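The Case for the Open Bin

The Pluvthorpe stores have kept small stock in closed cabinets for as long as most of our members can remember. Each drawer has its label and each label its line in the register. It is an orderly system, and this association has defended it in the past. I believe the time has come to restrict it to goods that need it.

A drawer serves well for screws, washers and anything that may be confused with its neighbour. It serves poorly for short bars, offcuts and similar pieces, which are taken out and returned many times in a working day. When Izzati Pelupessy reviewed the returns in September, she found 43 pieces lodged in the wrong drawer. None had been lost. They had been put away hurriedly by people with other duties, and the closed front concealed the error until the next person came looking.

Chiyo Amano has argued, with some force, that open storage encourages carelessness. Pieces thrown into a bin will lie at all angles, and a visitor may think the stores neglected. I accept the point about appearance. I do not accept that appearance should decide the matter.

A shallow load in an open bin can be checked by anyone who walks past. Colour does much of the work that a label would otherwise do, and it does so at whatever angle a piece has come to rest. In the grey metal bin at the foot of this page, the dark green bars and the reddish-brown ones lie in no particular order, one of the green along the left wall and one of the brown against the front, yet the two kinds are told apart at a glance. I would ask members to approve 12 such bins for the Pluvthorpe stores, and to keep the cabinets for the small fittings.

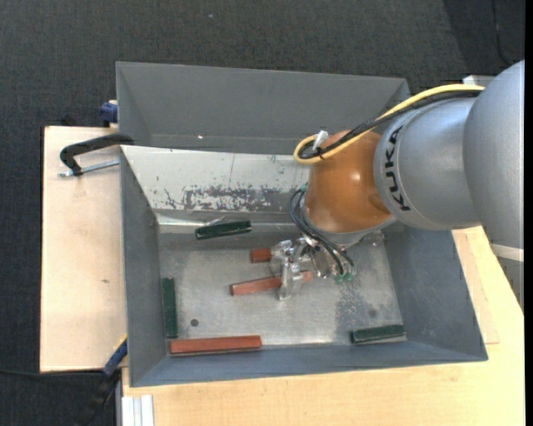
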